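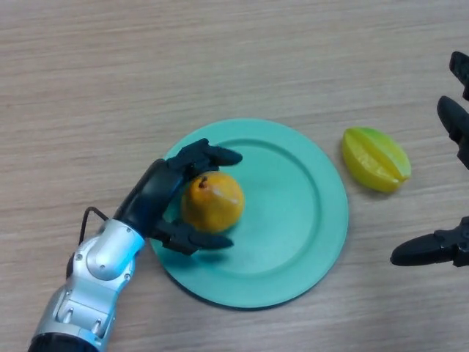 ## 4. Making beans in the Lokden slow pot

The Lokden comes with a leaflet claiming you can put dry beans in cold water, press one button and come back to dinner. I'd treat that with some suspicion. These steps replace pages 6 to 9 of the leaflet and apply to the Warkulwood model with the ceramic insert.

**Caution:** Never cook raw kidney beans on Low from start to finish. Low may not get hot enough to destroy the toxin in them. The leaflet says nothing on this, and I wrote to Gyamfi, the importer, in May to ask why. No reply so far.

1. Weigh out 644 g of dry beans. It's an odd figure, but it's the one stamped on the measuring cup, and a full cup does fill the pot properly once the beans swell. Pick out any stones.

2. Soak overnight in plenty of cold water. The "no-soak" setting is, as far as I can tell, the ordinary High setting with a different light.

3. Drain, rinse and tip the beans into a saucepan on the hob. Cover with fresh water and boil hard for ten minutes. Drain again.

4. Put the beans in the ceramic insert with one halved onion, two bay leaves and 1,318 ml of fresh water. The water should sit well above the beans. If it doesn't, add more and ignore the line on the insert.

5. Fit the lid. Press **High**, then **Start**. The display shows a cooking time it has worked out for itself. Mine has said three hours for black beans and three hours for an empty pot.

6. Start tasting after three hours. Try several beans from different parts of the pot. Expect four hours in all, or five if the beans have been at the back of the cupboard for a year.

7. Add salt once they're tender. Hwa-young Hong salts hers at the soaking stage and swears the skins come out softer. I've tried it both ways and couldn't pick one from the other, but it does no harm.

**Note:** Leave tomatoes, vinegar and lemon until the end. Acid keeps beans hard – this bit of kitchen lore does seem to be true.

**Note:** The Unside recipe app that goes with the pot lists 3,407 recipes. A good many are the same chilli with a different garnish. You don't need an account to use the pot, whatever the sticker on the lid suggests.

### Storing

Cool the beans quickly in a shallow dish and put them in the fridge within two hours. Use within three days, or freeze in their cooking liquid. Don't use **Keep Warm** overnight. The leaflet allows twelve hours; I wouldn't eat the result.

For cleaning the insert, see section 7.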